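Posport Community Help
Category: Data collection > Handheld grippers

Two-handed folding demos: throw out the ones with regrasps, or keep them?

Asked by Delali Sarpong

I run collection for a small project called Kondilau. We use a pair of hand-held grippers, one per hand, and people record household and desk tasks with them. The demonstrations go into training for an imitation policy that will later run on a two-arm setup. Single-hand tasks have gone fine. The two-handed ones are giving me trouble.

The task is folding and opening thin cardboard pieces. The left gripper holds one edge and the right one comes over and takes the other part. Maybe a third of the episodes have the right hand going in, missing, backing out and going in again. Some people also let go with the left and start over in the middle of an episode.

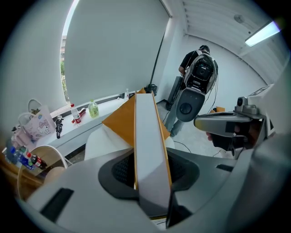 My question is what to do with those episodes. The instructions I wrote say one clean attempt per episode, so strictly they all fail. With thin stock the approach is hard to do cleanly, because you are clamping a long flat strip upright in one gripper while the rest of the cardboard spreads out behind it, and the other gripper has to come in from the side. If I drop every episode with a second try I lose a lot of the set. If I keep them I'm worried the policy learns to hesitate.

What I have now:
- 6 people recording, in sessions of 10 episodes
- episodes start and end on a spoken cue, trimmed by hand afterward
- labels are only "good" and "bad", no reason given
- both grippers tracked, gripper width logged on each side

I read the older thread about Ota and filtering, but that was pick and place with one hand and I don't think it carries over. Has anyone trained on folding data with the retries left in? Also, if there is a sensible way to label them that doesn't double the review time, I'd like to hear it.

3 answers

Answer from Yvonne Ashworth (marked as accepted)

Keep most of them, but split your "bad" label first. Right now it mixes things that have nothing to do with each other.

I would use these:

clean: one approach, one grasp, finished
recovered: missed or slipped, corrected, finished
restarted: the person released everything and began again
broken: tracking lost, wrong object, stopped early

Train on clean plus recovered. A policy that has only ever seen perfect approaches has no data for what to do when it's off by a centimeter, and with cardboard it will be off by a centimeter. We saw this on shirt folding. The version trained only on clean episodes looked smoother until the first miss, and then it sat there with the gripper closed on nothing.

Restarted episodes you can usually save by cutting. Find the point where the left side opens fully and use everything after it as a new episode. Your gripper width log will give you that moment without watching the video. Check that the object is in a reasonable starting state at the cut. If it's half folded, throw it out or file it as a separate start condition.

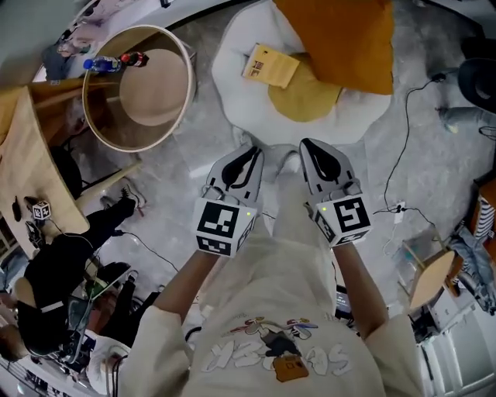 On hesitation: what hurts is idle time more than retries. People stop and think with both hands in the air, and if you leave that in, the policy will copy it. I trim any stretch where neither gripper moves and neither width changes for longer than 2 seconds. Don't trim the short pauses just before contact, they're part of the motion.

Also change your written instructions. If people believe a second try ruins the episode, some will rush and some will quit halfway. Tell them to fix the mistake the way they normally would and carry on. We rewrote ours in November and the broken pile got a lot smaller.

For review time, have the person recording say the label out loud after the end cue. They know whether they missed. You then spot check a few per session. Nearly all of ours matched what a reviewer would have put.

Answer from Sebastián Lagos

Mostly agree with the above. One thing to look at before you touch the labels is whether the misses come from all your people or just a couple of them. When I had this it was two people holding the right gripper much too far out from the body, so the wrist had nowhere left to turn when they came across. A bit of practice without recording fixed it.

I don't agree about spoken labels. Ours said "clean" every time by the end of the afternoon. I went back to doing it from the widths: more than one close on the same side before the end means recovered, else clean. It gets some wrong but it's the same wrong for everybody.

Vary the stock too, if you only have one kind of cardboard. Stiff card and floppy card fail in different ways.

Answer from Edem Annan

just delete the bad ones and record more, storage is cheap. we do this at Aryee and never had a problem. not folding though, drawers and doors mostly

Comments

Delali Sarpong: Thanks all. Sebastián, I checked and it is uneven, most of the restarts come from 2 people. I'll do a practice round with them. Yvonne, do you weight recovered lower than clean in training, or treat them the same?

Yvonne Ashworth: Same weight. I tried lowering it once and couldn't see a difference I trusted.

Nana Dramani: Is the idle trimming done before or after you line up the left and right streams? I did it before and ended up with the two hands out of step.

Yvonne Ashworth: After. Always line them up first, then cut both at the same timestamps.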